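## 3. Materials and Methods

### 3.1 Brewery and wort production

All worts were produced at the Zaltska pilot brewery in Covton, on a two-vessel infusion system with a separate whirlpool. The grist was pale two-row malt with a small share of light crystal malt, milled on the morning of each brew. Mash temperature was held at 66 °C for 60 minutes, after which the bed was recirculated until the runoff ran clear to the eye and then sparged at 76 °C. Boil length was 75 minutes. A single bittering addition was made at the start of the boil, and no late or dry hops were used in any batch, so that hop oils would not mask the fermentation esters under study.

Covton municipal water is soft and low in sulfate. It was carbon filtered and adjusted with calcium chloride only. The mash pH, measured on a cooled sample ten minutes after dough-in, was corrected with lactic acid where it exceeded 5.5. Batches that needed a second correction were kept in the data set and flagged.

### 3.2 Yeast handling

Two ale strains were compared. The first, referred to here as Chambi, is a medium-flocculating house strain that has been repitched at Zaltska for several years. The second, Brorkcombe, is a strongly flocculating strain propagated from slants for this work. Both were grown up in sterile wort of the same composition as the trial wort, chilled, and decanted before pitching. Viability was determined by methylene blue staining, and pitching volume was corrected for the viable fraction.

Repitched generations were cropped from the cone after the beer had been held cold for 48 hours. The first runnings from the cone, which carry most of the trub and dead cells, were discarded. Slurry was stored at 3 °C and used within four days. Slurry held longer than this was not pitched -- a rule that cost the study one planned Brorkcombe generation.

### 3.3 Fermentation

A total of 31 fermentations were completed, each in a jacketed cylindroconical vessel. Wort was oxygenated in line during transfer. Set point was 19 °C for the first three days, then allowed to rise freely to 21 °C until the gravity had been stable for two consecutive daily readings. Vessels were left unpressurized until that point, since top pressure is known to depress ester formation.

Gravity was read by digital density meter on degassed samples. The logging software also recorded jacket valve position and beer temperature, yielding 1663 paired readings after removal of entries made during cleaning cycles. Missing values were not interpolated. Where a probe dropped out for longer than six hours, the temperature record for that batch was treated as incomplete, and the batch was left out of the regression in Section 4.2 but kept in the sensory comparison.

### 3.4 Packaging and storage

Beer was carbonated in the tank and filled by counter-pressure into brown glass bottles, with a short purge of carbon dioxide before each fill. Of the bottles filled, 975 were retained for analysis and stored upright in the dark at 12 °C. Dissolved oxygen was measured in the first and last bottle of each run. Filling, crowning, and sample collection followed a written procedure common to both strains, and all transfers were made by the same operator.

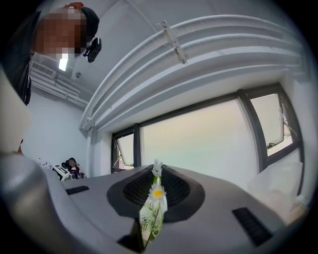 **Figure 2.** Indoor view with overhead pipes and ceiling lighting.

### 3.5 Sensory evaluation

Samples were assessed by a trained panel in triangle tests, followed by descriptive scoring of fruit, solvent, sulfur, and bread character on a nine-point scale. Beers were served at 10 °C in covered dark glasses under three-digit codes, with serving order balanced across sessions. Panel training began in October and used spiked reference beers for isoamyl acetate, ethyl hexanoate, and diacetyl.

T. Harju prepared and coded all samples and did not take part in scoring. V. Wickramasinghe led the panel and received the codes only after the scores had been entered. Panelists who failed to identify the spiked reference in two training sessions were not invited to the main tests. Scores were analyzed with strain and generation as fixed effects and panelist as a random effect. The significance level was set at 0.05 before tasting began, and no correction was made for the four descriptors, which were treated as separate questions.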